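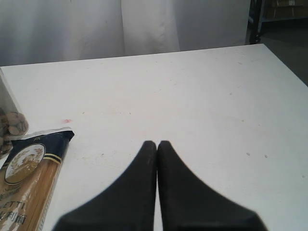 Landale Pantry Table: Read Me First

Welcome! Landale is a set of still pictures and short notes on one everyday job, sorting dry groceries on a white tabletop before they go on the shelf. We love this stuff. Packaging is wonderful when you slow down and look at it, and a bag of spaghetti with a navy band and a gold stripe has more going on than most book covers.

What's in the set

702 stills, in 4 folders:

pasta — long and short shapes, in film packs
bags — paper carriers, pouches, folded-over bags
jars_cans — screw lids, pull tabs, labels of all kinds
mixed — several kinds of packaging sharing the table

Each folder has a notes.txt in the same order as the stills. The notes say what the item is, which way it faces and whether the printing can be read. If the printing can't be read, we write "unclear" and leave it there. Please don't fill these in from memory, even if you're sure you know the brand!

The table

We use the same white top for everything and we don't retouch it. Small smudges and specks stay in, so if you're training a crumb finder you may be very happy here (tell us how it goes). Colors can drift a little between folders, mostly toward the yellow side in the late afternoon.

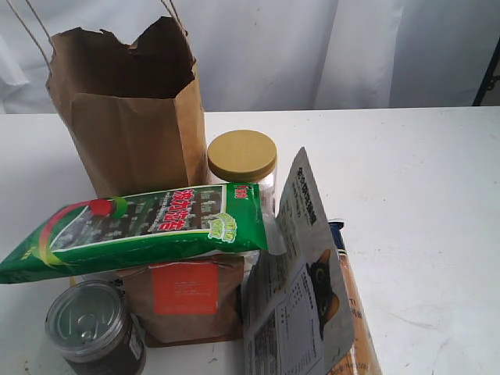 Overlap is the hard part of the mixed folder, and our favorite. Groceries pile up in front of each other the minute you unpack them, and we wanted the notes to cope with that. An item gets its own line even when only part of it shows, like the clear jar with the ribbed gold-yellow lid whose lower part is hidden behind other things. Paper carriers are noted as open or closed, and a torn top edge goes under "wear." Text in another script is recorded by language when we know it, so the green snack packet gets "Chinese, large, red."

Known gaps

Frozen and fresh food aren't covered. Glass is thin on the ground. Tavion Thibodeaux is reworking the pouch notes, which used 2 different words for the same gathered top until February — sorry to anyone who wrote a parser for the old ones.

Credits and contact

Notes by Corinne Kapoor and Booker Ferreira. Folder checks by Alaric Whitlock. Corrections are very welcome: send the folder name, the line number and your suggested wording to Corinne.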